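Ticket: Demonstrations rejected at intake, desk tidy task
Queue: Data quality / collection rules
Opened by: Genalyn Sarmiento
Assigned to: Dale Girard
Status: Resolved, one item carried over
Priority: 2

Initial report (Genalyn Sarmiento)
Stemora is rejecting takes from the hand-held gripper at the start-of-episode check. Saturday's batch had 200 takes and 9 were rejected, all from the same desk. Error text is "start state invalid" with no sub-code. Same operator, same gripper, same firmware as the batch that passed. Pads were inspected before the session per section 6 of the collection rules.

Dale Girard
Please attach the intake log and confirm which version of the rules the operator was working from. There are two copies on the share and the older one still says the fingers may be closed at the start.

Genalyn Sarmiento
Log attached. Operator was on the current version. Fingers were fully open at the start of every rejected take. I checked the width trace.

Dale Girard
Width trace agrees. Not a finger problem. The check has three other conditions: tool held still for 2000 ms before the first motion, tracking lock present for that whole interval, and task surface in view between the fingers. The log only records the first failure it hits, and it doesn't say which one. Reran the 9 takes locally with verbose output. All 9 fail on tracking lock.

Manee Sriwong
Was the desk the one against the glass partition? We had lock dropouts there in April. Frosted panels give the tracker very little to hold on to, and the ceiling light reflects in them.

Genalyn Sarmiento
Yes, the curved one.

Dale Girard
Then section 6 does not cover it. The rule on reflective surroundings is in the site setup section and is written for mirrors and polished metal. Glass partitions are not named. Proposed wording:

"Where the task surface stands against glass, frosted or clear, the operator confirms tracking lock at the start pose before recording. If lock is lost during the hold, the take is discarded and the hold repeated. Objects belonging to the task are not moved to improve tracking."

The last sentence is deliberate. Two people have suggested shifting the bottles and boxes along the back edge to give the tracker more texture. That changes the start layout and the takes no longer match the task sheet.

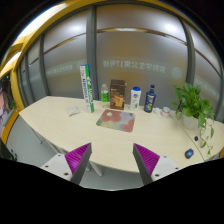 Kamol Jitpraphai
Agree with the wording. Two additions from my side. The start pose should be tilted down far enough that the desk takes up more of the view than the glass does. And the task sheet should say whether the mouse pad and the plant are part of the layout or background – operators have been treating them both ways.

Dale Girard
Added the tilt. For the task sheet: mouse pad is layout, plant is background and is not to be touched. The trailing vines are a snag risk for the fingers, so approach from the other side.

Genalyn Sarmiento
Repeated the 9 takes with the new hold procedure. All accepted by Stemora on first submission.

Manee Sriwong
Can the old copy of the rules come off the share while this is open?

Dale Girard
Removed. Collection rules updated, site setup section, new paragraph on glass. Rejected takes stay in quarantine and are not to be trimmed and resubmitted – trimming the hold breaks the timestamp check. Carried over: sub-code in the intake error message. Separate ticket raised with Ataahua Tipoki. Closing this one.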